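Reviewed 15/06/2020, after one winter and one spring of regular use.

# Samonte manual spice mill, large body

I bought the Samonte in December to replace an electric blade grinder that had lost its lid interlock. The requirement was simple: grind dried chilies, cumin, coriander and black pepper in quantities too small for a blade grinder to handle evenly. I had used a Wetivport mill at a previous address and still own it, so most comparisons below are against that one. Both are hand-cranked conical burr mills with a screw-on receiving jar.

## Construction

The Samonte has a steel body, ceramic burrs and a folding crank. The crank seats on a hex fitting and is held by a domed nut. On mine the nut arrived finger-tight and backed off during the first session. A quarter turn with a wrench fixed it and it has stayed put.

The shaft runs in two bushings, one above the hopper and one directly over the burrs. This is the main mechanical difference from the Wetivport, which supports the shaft only at the top. With a single bushing the inner burr wanders under load and the grind gets coarser on one side. The Samonte does this much less. There is still some play at the crank end, which you feel as a slight knock at the start of each turn.

Adjustment is by a stepped dial under the burr carrier, with 15 positions. Positions 1 and 2 are too tight for anything with oil in it. I use 4 for pepper, 6 for cumin and 8 for chili flake. The steps are firm and don't drift. The numbers are printed, not stamped, and the lower ones are already fading.

## Grinding dried chilies

Chili is the hardest test for a mill of this type. The skins are leathery when they have picked up moisture, and they fold over the burr instead of breaking. Seeds go through easily and end up overrepresented in the first part of the batch if the pods are not broken down first.

My procedure is as follows:

1. Remove the stems and shake out loose seeds.
2. Dry the pods in a low oven until they snap cleanly.
3. Let them cool completely with the oven door open.
4. Break them into pieces no larger than a fingernail.
5. Fill the hopper halfway and crank at a steady pace, tapping the side if the feed stalls.
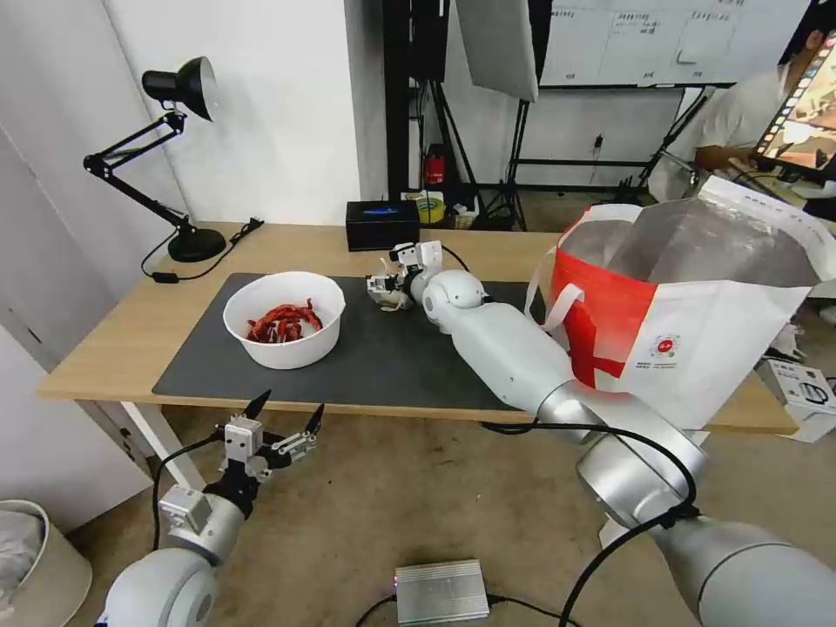 Pods that bend without snapping need longer in the oven. The Samonte will accept slightly soft pieces at position 8 and produce a ragged flake, but any finer setting packs the burrs within a few turns. Clearing them means taking the carrier out, and the spring under it is not captive. Do this over a tray.

For powder I run two passes, first at 8 and then at 4. The second pass is slow. A full jar of fine chili takes long enough that I change hands partway through. The Wetivport is faster on the first pass thanks to its larger burr, but its powder has visible pieces of skin in it and needs a sieve. The Samonte powder goes straight into a jar.

Heat buildup is not an issue with either mill at hand speed. Dust is. The joint between the body and the receiving jar has a coarse thread and no gasket, and fine powder works its way out. I wrap a strip of cloth around the joint for chili and leave it off for everything else.

## Other spices

- **Black pepper:** even at all settings from 4 up. Best result of anything I tried.
- **Cumin:** good at 6. Long seeds sometimes bridge in the throat.
- **Coriander:** husks come through as flat pieces below position 10 as well as above it. Same on the Wetivport.
- **Cinnamon:** the bark must be crushed beforehand. Not worth the effort.
- **Cloves:** works, but the smell stays in the hopper for days.

## Cleaning

The manual says to use a dry brush only. It does not include a brush. I use a stiff pastry brush and follow with a spoonful of raw white rice at position 8, which lifts most of the color and some of the smell. The burrs can be rinsed if they are fully dry before reassembly. The steel body should not be rinsed – the lower bushing holds water and I found a spot of rust there in the second month.

If you grind chili and pepper in the same mill, expect carryover. I now keep the Wetivport for pepper.

## Parts and purchase

Mine came from the Nenstead kitchen supply store. They stock the burr set and the domed nut but not the spring. The Ata mill on the same shelf uses an identical jar thread, and an Ata jar fits the Samonte without leaking any more or less than the original.

**Rating:** 8 out of 10. One point off for the jar joint, one for the printed dial.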